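4.2 What the club anglers told me about weigh-ins

I'll admit I went into this part of the study expecting the anglers at Cerstead to talk mostly about prizes. They didn't, or at least not for long. Get a match angler going and within a minute or two you're on to the weigh-in: who stood where, who was last off the water, whose scales were used (and whose should have been!). I sat through 14 matches on the reservoir and filled most of a notebook with this sort of thing.

The rules at Cerstead are simple enough on paper. Fish are kept in a wet net until the whistle, the scales come round in peg order, and the angler signs the card. A fish that comes up dead costs you 200 grams. Toon Visser, who has fished the reservoir since it opened to clubs, thought the penalty was far too soft and told me so twice. Riet Vermeulen thought it was far too hard on anyone drawn at the shallow end in warm weather, where perch go off quickly whatever you do. Both of them had won matches by less than the penalty, so I can see why it mattered.
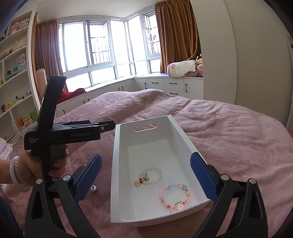 Figure 7. Tray with two beaded bracelets, and hand-held grippers.

The other thing that kept coming up was the draw. Pegs are drawn from a bag on the morning, and everyone agreed that was fair, but they also all had a theory about it. Kekeli Baidoo always drew early and swore by it. Marloes Van Acker hung back until the end and swore by that. I compared their cards over the season and couldn't find a difference worth reporting, though I doubt either of them will change their habits on my account.

Visiting clubs saw it differently again. When Vondness came over in December for the winter pairs, their anglers were used to a rover format, where you walk off and choose your own swim in turn, and several of them found a fixed peg rather dull. Hanneke Postma put it to me like this: "You sit down and that's your day decided, and you haven't even wet a line yet." The home anglers liked it for much the same reason. They could settle in, feed steadily and stop worrying about what was happening along the bank.

I come back to the pairs match in section 5, where I set the Vondness cards beside those from the home club and look at catch weights by peg.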